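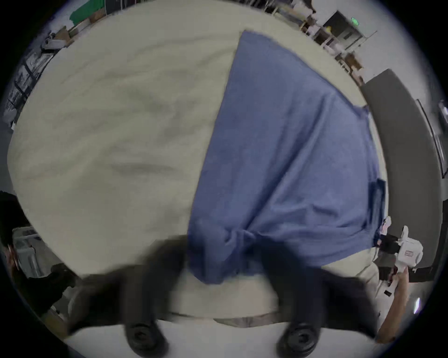 April, 4:20 pm. Folding, cont.

Moved on to the blue cloth. Same rule as before: thirds lengthwise, then in half, and stop fussing. Stopped fussing at 73 folds on the tally sheet, well short of the 100 I promised this morning before I remembered how boring cloth is.

Notes:
Laying it on the cream cover is a mixed blessing. Blue on cream shows up nicely, but the cover has ripples of its own and drags along when the cloth does. Smooth the cover first. I wrote this last time too, in capitals.

Start from the straight edge. Starting from the bunched end gives you a shape best described as a croissant.

The Janden towels fold flatter than the Tritar ones, which have opinions.

Pile labeled "Cordier, done" was not done. Refolded 20 of them.

To do: iron the cover, or find one that never needs it. New page for the pillowcases, God help us.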